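November, mixing room, entry after lunch

Picked up the Tasasia session where Hrefna left it. Three songs are tracked and two still need vocals. The rough of "Utthorpe" runs long, and I think the second chorus can lose its repeat. Will ask the band before cutting anything.

Drums first. The overheads were fighting the room mic again, so I nudged the room track by 19 ms and left it there. Snare sits better. The kick still has a boxy ring near 200 Hz. Took out 3 dB with a narrow cut and it cleaned up without getting thin. Tried the same cut on the floor tom and undid it.

Bass through the Bech preamp has more grit than the direct track. Blended them, mostly direct in the verses. Heiðrún prefers the gritty one all the way through. Saved both versions so she can compare on the small speakers.
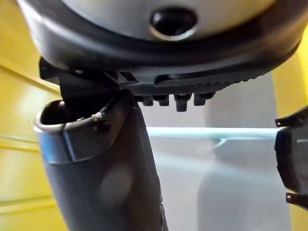 Pale dome with the oval hole, dark rim, pegs underneath.

Guitars: the left one is a hair out of tune from the bridge onward. It suits the song for a few bars, then it bothers me. Asked for a retake of the last section only. Same amp settings as written on the tape box, tone knob all the way down.

Vocals: the scratch take on "Endero" is better than the two proper ones. There is some headphone bleep in the quiet line before the solo, so I faded the click there and kept the take. Plate reverb, short, darker than last time.

To do:
- bounce roughs for the band, no limiter
- label the tom tracks, they are still called Audio and a number
- new strings before the retake
- Hrefna to check the fade on "Endero"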